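Tully Creek Trail: Frequently Asked Questions

Where does the trail start and end?

The Tully Creek Trail runs from the Drekholm Street footbridge to the old pump house at Rarero Park. It is 5 miles one way. Most of it follows the east bank. Between Tanumura Road and the ball fields it crosses to the west bank and back again on two wooden bridges.

Do I need a permit or pass?

No. The trail is free for walkers, runners and cyclists. Groups of more than 25 should email the trail office first so we can tell you if another event is planned on the same stretch.

What are the hours?

The gates at both parking lots open at 6 a.m. and close at 9 p.m. from April through September. In the other months they close at 6 p.m. The trail itself has no gates, but there are no lights past the ball fields.

Where can I park?

There are two lots. The Drekholm Street lot is paved and has accessible spaces next to the footbridge ramp. The Rarero Park lot is gravel and fills up early on weekends in summer. Please don't park on the shoulder of Tanumura Road. The county tows there.

Is the trail paved?

The first part, from Drekholm Street to Tanumura Road, is asphalt. After that it is packed gravel. Road bikes with narrow tires can manage the gravel when it is dry. After heavy rain there are soft spots near the second bridge, and it is better to turn around at Tanumura Road.

Can I bring my dog?

Yes, on a leash no longer than six feet. Dogs are not allowed in the meadow on the west bank between March and July, when birds are nesting in the grass. The meadow is marked with short green posts. Bag stations are at both lots and at the Tanumura Road crossing.

Are e-bikes allowed?

Pedal-assist bikes are fine. The speed limit for all bikes is 15 mph, and 10 mph on the bridges. Scooters with a seat and anything with a gas engine are not allowed.

Can I swim or wade in the creek?

We ask people to stay out of the water upstream of the second bridge, where the banks were replanted. Below that bridge there is a gravel bar where wading is allowed. There is no lifeguard, and the water comes up fast after a storm.

Is fishing allowed?

Yes, with a state license, from the gravel bar and from the platform at Rarero Park. Fishing from the bridges is not allowed.

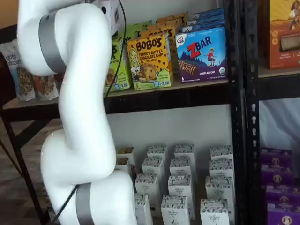

White robot arm beside a black shelving unit

How do I sign up for a guided walk?

Guided walks are led by Hortensia Escobar and leave from the Drekholm Street footbridge at 8:30 a.m. The dates go up on the Events page at the start of each month. You can sign up there or at the trail office. Walks are limited to 18 people. Children under 12 need an adult with them.

What is the wildlife count?

Once a year, visitors walk a section of the trail and write down the birds, frogs, turtles and insects they see or hear. Last year we received 1,278 sightings. You don't need any experience. Count sheets and pencils are at the sign-in table, and the sheets have drawings of the more common species on the back.

If you see something you can't name, write down the size, the color and where it was. A phone picture helps.

When is the next count?

In July. The morning shift starts at 7 a.m. and the evening shift, which is mostly for frogs and bats, starts at 7:30 p.m. You can do one or both.

What should I bring?

Water, a hat and shoes that can get muddy. There is a drinking fountain at Rarero Park but none at Drekholm Street. The fountain is shut off from November to March. Long pants are a good idea in the meadow, where there are ticks.

Are there restrooms?

At Rarero Park only. They are open when the parking lot is open.

Is the trail accessible for wheelchairs and strollers?

The asphalt section is, including the footbridge ramp and the first two overlooks. The gravel section has one short slope, just past the first bridge, that is steeper than we would like.

What happens if the weather is bad?

Guided walks go ahead in light rain. They are called off for thunder, high wind or high water. We post a notice on the Events page by 7 a.m. and email everyone who signed up.

How do I report a fallen tree or a damaged bridge?

Use the Report a Problem form or call the trail office. Please give the number on the nearest mile post. If a tree is down on a power line, call 911 first and stay well back.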